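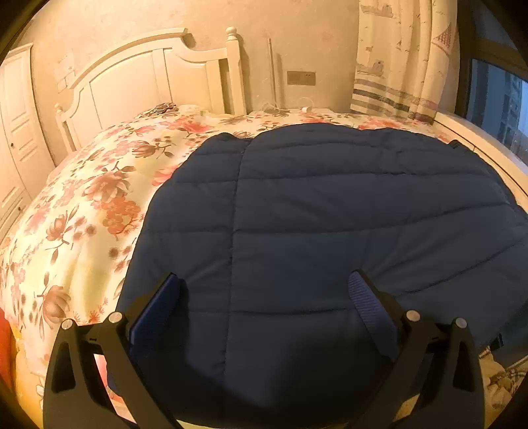 Sport Management 2: Player Pathways
Unit 5 – Combining study with a playing career
Lecturer: Petronella Shabalala
Handout revised September 2019

Reading before class: the Skulier chapter on dual careers, first half only. The second half deals with retirement and we come back to it in Unit 8.

1. What the term covers

A dual career means that a player is enrolled in a course of study while also training and competing at a serious level. In soccer the usual case is a player aged 17 to 22 who is either in a club academy or playing for a college side. The two routes look alike from outside but differ in who controls the week. In an academy, the club sets the training times and the school works around them. In a college side, the timetable comes first and the coach takes what is left.

2. The academy route

Clubs sign players young and release most of them before a first professional contract. Release usually comes at the end of the season, which falls badly for anyone who needs to apply for a college place. Some clubs now tell players by the middle of the season. Note the effect on motivation in the remaining matches – we discussed this in Unit 3.

3. The college route

Players arrive later and often with less coaching behind them. They may play only one match a week. On the other hand they get steady minutes against adults, and a player released at 18 can rebuild here.

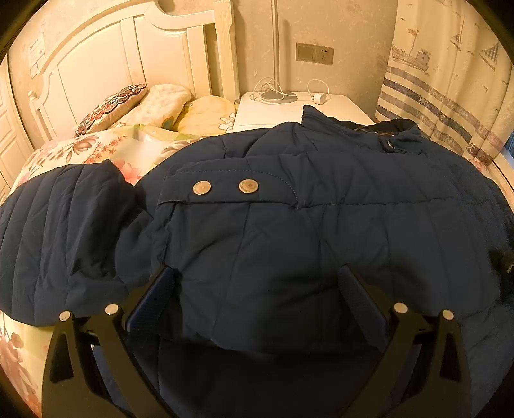
Scouting is the weak point. A league match at this level may draw up to 300 people, and very few of them are there on behalf of a club. Players who move up tend to do so through a coach's contacts or a trial during the summer break.

4. Case: Ngubane College and Wudari Town

Ngubane has an agreement with Wudari Town, a semi-professional club in the same city. Two students may train with the Wudari first team each season. The club pays a travel allowance of 4000 per player per season and the college moves their afternoon labs to the morning where it can.

Tín Mạc, a left back, was the first to use it. He trained with Wudari on two evenings a week, kept playing for the college, and signed in June after his final exams. Anathi Sithole, who joined the year after, dropped out of the arrangement at midseason when her engineering project began to overlap with away trips. Both outcomes should be covered in your answer to the discussion task. The agreement has no rule on who decides when a match and an exam fall on the same day.

5. Discussion task

Work in pairs. Draft a one-page agreement between a college and a club. It must say:
– how players are chosen
– who pays for travel and insurance
– what happens after a serious injury
– who has the last word in a date clash

Bring two printed copies. Satish Rawat will run the Tuesday group and Shireen Kekana the other one. The task counts for 30 percent of the unit mark. Late copies go to the department office, second floor.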